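Search this site
Enter keywords Go

Category: Local Business / Technology & Training

Hitdale workshop teaches its robot arms by hand

HITDALE. In a former dairy building at the end of the Lorville road, the small company Jorkell is teaching two robot arms to sort electronic parts, and it does this without writing a program for each movement. A person moves the arms from a seat at the other end of the room, and the arms keep a record of what was done.

The work began in September and is planned to continue through the winter. The company repairs and takes apart control units from heating systems, and the parts which can be used again must be separated from the parts which cannot. Until now this was done completely by people at a long bench.

"We have a lot of small things which look almost the same," said Torbjørn Tangen, who started the company and still does repairs himself in the mornings. "A person learns them in one week. For a machine it was always too expensive, because the things are never lying in the same place two times."

The method which Jorkell has chosen is called teaching by demonstration. The operator holds two handles, one for each arm. When the operator moves a handle, the arm on the table makes the same movement, and when the operator squeezes, the gripper closes. The position of every joint is saved during the whole attempt, together with the pictures from the cameras. After many such attempts, a computer model is trained on the recordings and tries to do the job alone.

The company has recorded 1,166 attempts so far. Not all of them are good. Mr. Tangen said that 65 were removed from the collection in the first month, mostly for the reason that the operator had stopped in the middle to think, and the robot would then also learn to stop in the middle.

The recordings are made by Pylyp Zakharchenko, who came to the company as a solderer and asked for this task when it was announced. He described the first days as uncomfortable.

"You have no feeling in the fingers," he said. "When I hold a wire in my hand, I know that I hold it. With the handle I must look. So I was looking all the time at the gripper and I forgot where the bin was."

He now begins each attempt with the same slow approach from above, and he does not hurry the last part of the movement. According to him the wires are the most difficult. A circuit board stays as it is when it is lifted, but a wire bends, turns and catches on the edge of the tray. He has therefore asked that the wires be practiced in separate sessions, and the company has agreed.

Each session has 116 attempts at most. This limit was set by Mr. Zakharchenko himself after he noticed that his movements became careless when he continued longer. Between the sessions he goes back to the soldering bench, where he says he now works more slowly than before, and he is not sure if this is good.

The software for the recordings was written by Savchuk, a two-person firm from Lorville which has previously made measuring programs for sawmills. The firm visits the workshop every second week to copy the recordings and to look at the ones which were marked as doubtful. The arms themselves were bought used. Jorkell did not wish to tell the price, but Mr. Tangen said that it was less than the price of the delivery van, and that the van is old.

During our visit the parts for the exercise were placed in a steel tray and in yellow bins on a white table. The placing is changed between the attempts, so that the model does not learn one arrangement only. Sometimes a board is turned around, sometimes a part is put near the corner, where it is harder to reach. Mr. Zakharchenko keeps a notebook with the arrangements he has used, and he tries not to repeat them.

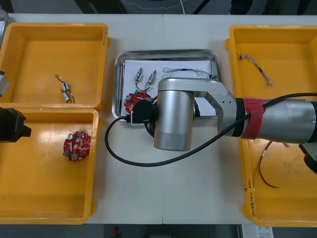

The worktable at Jorkell in Hitdale, with one gripper over a red circuit board in the steel tray.

The first tests without an operator were made a short time before our visit. The model could bring the gripper to a circuit board and close it, but it often let go too early on the way to the bin. With wires it did not succeed yet. Mr. Tangen said that he had expected this and that he will not give a date when the robot can do a full shift.

"People ask me when it is finished," he said. "I answer that I also ask this about the apprentices, and also there I do not get a date."

The employees were informed about the project at a meeting before the arms arrived. Some of them were worried for their jobs. The company has promised in writing that no one will be dismissed on account of the robot work in the next 2 years, and that the people at the sorting bench will be the first who are offered training as operators. One of them has already tried the handles and will begin with regular sessions after the holidays.

For Savchuk it is an advantage to have more than one operator. Two persons seldom make a movement in the same way, and the firm would like to see if the model becomes more steady when it has learned from both, or if it becomes confused. A comparison is planned when the second operator has enough recordings.

The vocational school in Lorville has also shown interest. A group of students in electronics will come to the workshop in the spring, and each of them will be allowed to make a short recording. These recordings will be kept apart from the others and will not be used for the training of the model.

Mr. Zakharchenko has already prepared the exercise for the students. They will begin with moving one circuit board from the tray to a bin. The wires he will show them himself.

Persons who want to see the work can write to the company in Hitdale. Visits are possible in the afternoon after 2 p.m., when the repair bench is less busy, and groups are asked to give notice in advance.

Tags: robots, remote control, training, electronics repair, Hitdale, Lorville

Contact the newsroom | Copyright, all rights reserved | Back to top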